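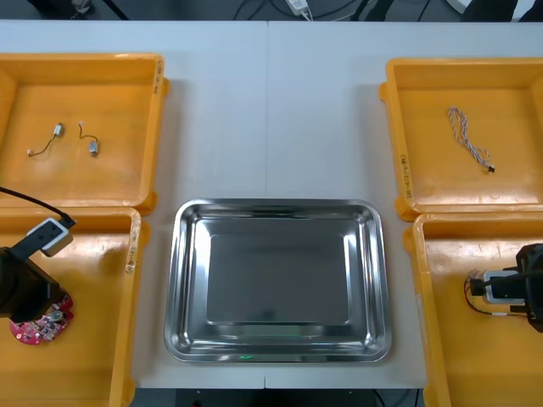

Filed under: Workbench Talk, Small Electronics

Ama Frimpong gets visibly happy when the subject turns to sorting parts. She has run the repair and kitting bench at Inadik for long enough to have strong feelings about bins, and we spent most of a May morning on exactly that. Her favorite ones are square and open on top, with walls that slope in toward a flat bottom, like the orange-yellow trays on the white table. "The slope is the whole thing for me," she says. "A tiny motor with two hair-thin leads, you try getting that out of a box with straight sides! With a slope you can slide it up the wall with one finger." She writes on the rims, too, in dark ink, always by hand. She owns a label printer and says it lives in a drawer.

The parts she handles are mostly the insides of small gadgets: vibration motors, cables, round-ish circuit boards no bigger than a cookie. Vibration motors are her soft spot. "People have felt one buzz a thousand times and never seen one," she says. "I hand them over and they go, that's it? That little silver thing?" The leads are the weak point, and she is strict about them. Pick up the body, never the wires, and don't pile the motors on each other or you'll spend your afternoon untangling.

Cables get a tray to themselves. Ama used to coil them tightly and tie them, until her benchmate Akosua Baidoo talked her out of it. "I told her, let it lie how it wants to lie," Akosua says, laughing. "She'd wound them so hard they came out like springs." Now they go in with a loose twist and the connector end where you can see it.

Then there are the boards. The job that filled up their spring was an order for Akolgo, 200 sets, each with a board from a batch marked 2359. Ama holds boards by the edges and sets them down flat, and she likes a shallow steel tray between the bins for whatever she's working on next. "Steel wipes clean in a second," she says. "And I love the sound when you put a screw down in it, you know it's landed."

I asked how long it takes a new person to get comfortable. Akosua thinks 20 sets. Ama says 30, and that she'd still look over the leads after that. They went back and forth on it for a while, quite cheerfully, and then Ama got up to find a pen, as one of the rims had started to fade.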